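Sugden house kitchen, the big sort out

Quick gallery from the kitchen clear-up, put together in a rush before the new term of suppers starts in September. Not everything got written down so the notes are thin. Joanne Wainwright did the lists, I did the typing. If something of yours is in here, shout.

Where we started

The kitchen at Sugden has had three lots of people through it and each lot left a layer. Mugs mostly. Mugs on mugs. Lids with no pots. The drawer by the door wouldn't open more than a hand's width and when it did it was skewers, string and a bike light.

Rules for the day: everything out, everything washed, then one of three places. Stays, goes to the Werkutia shop, goes in the skip. No fourth pile. There was a fourth pile by lunch.

Cupboards

Top shelf, plates. Kept 40, enough for the long tables with a few over. The chipped ones went. So did the brown set, sorry to whoever liked it.

Bottom shelf, pans. The big Mostasmont stockpot stays put, too heavy to lift any higher and we use it every week. Handle wants tightening, anyone with a decent screwdriver please.

Spice shelf was grim. One jar of cumin older than the cooker. All decanted, all labelled, labels a bit wonky becuase I was using the felt tip.

Drawers

Cutlery now in the top one, where people look for it. Peelers, tin openers and the good scissors in the second. Please put the scissors back. Tea towels in the third, folded in thirds, Joanne is firm on this.

20 new tea towels from Stultard, the plain ones. Wash before first use, they shed fluff on the glasses.

Boards, mats and the rack

Last bit of the worktop to get done and the fiddliest. Boards used to lie flat in a heap behind the kettle and never dried out. From now on they get stood up on edge, air on both sides, and only go away when they're properly dry.
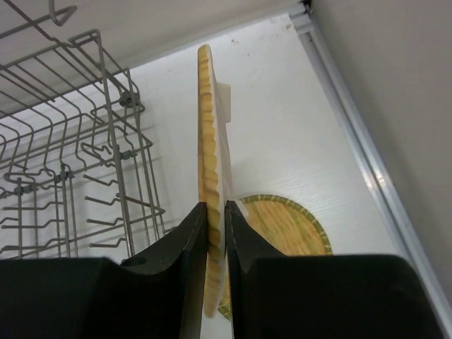 Same goes for the bread board even if it's only had crumbs on it. Wipe, stand up, leave it. Wood doesn't like soaking so no leaving them in the sink overnight, and never the dishwasher. A drop of oil now and then, bottle is under the sink at the back.

Woven mats are for hot dishes on the tables, bring them back after. Shake them outside, dont run them under the tap. Wire rack for washing up only, not for post, keys or somebodys gloves.

Still to do

Inside of the oven. Blind over the window, cord's gone. 2 boxes for Werkutia waiting in the hall, need a lift with a car, small boot is fine.

Next session 30th June, ten till whenever. Bring rubber gloves and something for lunch. Kettle will be on.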